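Stutach Workshop Series
Handout 5: Land grid array sockets and processor seating
Module: Workstation Servicing, Part B

Read before the bench session. The Wollus service manual is the reference for torque and lever order where it differs from these notes.

5.1 Terms

Substrate: the flat carrier of the processor.
Heat spreader: the metal lid bonded to the substrate. Model, speed and batch markings are printed on it.
Load plate: the hinged metal frame that presses the processor into the socket.
Contacts: in an LGA design the sprung pins are in the socket and the processor has flat pads.

5.2 Preparation

Disconnect the mains lead and lay the tower on its side, panel off. Open the load plate fully. Inspect the socket under the lamp at a low angle. A bent pin shows as a break in the regular pattern – stop and report it.

Clean the heat spreader with a lint-free cloth and isopropyl alcohol. Old thermal paste tends to stay in the printed characters and may be left there if it cannot be felt with a fingertip.

5.3 Seating

Hold the processor by opposite edges. Match the notches to the keys in the socket, lower it vertically and release. It must lie flat under its own weight. Do not slide it. Close the load plate and engage the levers in the order given by Wollus.

Marks: 50 for the bench task, 48 for the written sheet. The Plilitov log is handed in with both.

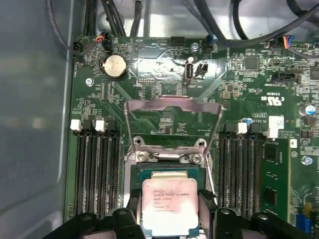
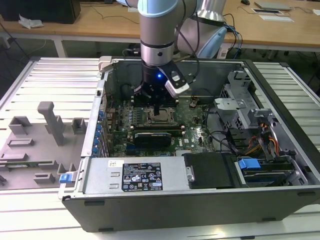 Socket area of an open computer, load plate hardware in view.

Why must the processor not be slid into position once it touches the socket?

Sideways movement drags the pads across the sprung pins and can bend them. Lift it straight up, realign it and lower it again.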